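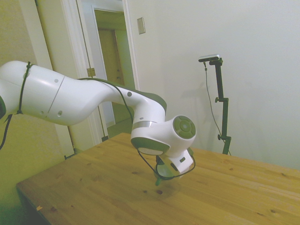
Page 4 of 30

Thread: Soap finish on pine – who has lived with it?

gultport_gail wrote:
Picking this up from the last page. I've been soaping my kitchen table for two winters now and I still love it! It stays pale, it feels like the inside of a good mitten, and when my kids leave a ring on it I just wash that spot with the same soap and go on with my day. I use plain flakes from Yazıcı, the little hardware place down by the ferry in Gultport, mixed with hot water until it looks like thin pudding. Four coats the first week, then one whenever the wood starts looking thirsty.

dovetail_dan wrote:
Gail, I'm glad it works for you, but I can't recommend soap on anything people eat at every day. Pine is soft and it drinks up whatever lands on it. Red wine, beet juice, a wet tea bag. I did a bench that way and it was gray by December. Oil it and be done.

gultport_gail wrote:
Gray usually means water got in before there was enough soap in the wood, or somebody used steel wool. What did you rub it down with?

dovetail_dan wrote:
Steel wool. OK, fair point. I'm still not going back.

zenham_workshop wrote:
Oh, I've been waiting for this conversation! I took the Friday evening finishing class in Zenham with Khôi Ngô and we spent a whole session on exactly this. He had us prep offcuts of the same pine board and try soap on one, Sukance oil on another, and hard wax on the third. The thing that got me was how much the sanding mattered before any of it went on. I had always stopped at a coarse grit and figured the finish would hide the scratches, and on pine it shows every single one
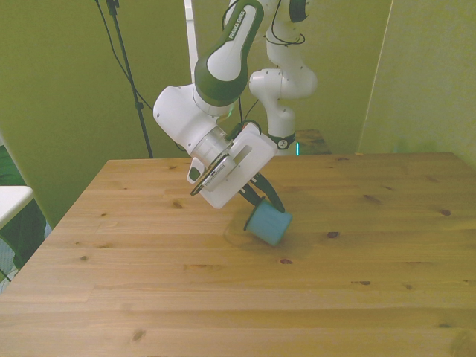 especially if the light comes in low from a window at the side. So now I go slow, wipe the dust off between grits, then raise the grain with a damp cloth, let it dry overnight and do one very light pass by hand. It adds a day and I don't mind at all. My soaped piece came out so smooth that I carried it around the house showing people.

The oiled piece was pretty too, a lot more golden. If you like that honey color you'll be happy. I'm a pale wood person, so it wasn't for me.

marnie_b wrote:
How much did the soap cost? I've got a big table to do and the hard wax I priced was 50 dollars a can.

gultport_gail wrote:
Way less! I paid 4 dollars for a bag and I still have most of it. Try the underside first, though.

dovetail_dan wrote:
Cheap until you add up the hours. Sukance took me 40 minutes, two coats, and I haven't touched that table again.

zenham_workshop wrote:
Dan, that's the part I enjoy! Radio on, bucket of warm suds, half an hour gone. But I get it if you have a houseful.

marnie_b, go with the grain and do the whole surface in one go, or you'll get a line where you stopped. Watch the wavy parts too, they can fuzz up more than the straight ones.

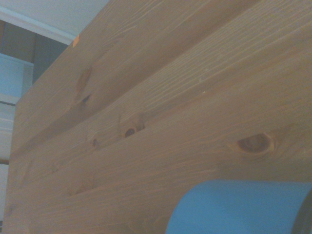
Pine grain, close up

marnie_b wrote:
Thanks, all. I'm doing the underside with soap tonight, and if it goes blotchy I'm borrowing Dan's oil.

dovetail_dan wrote:
Bring your own rags.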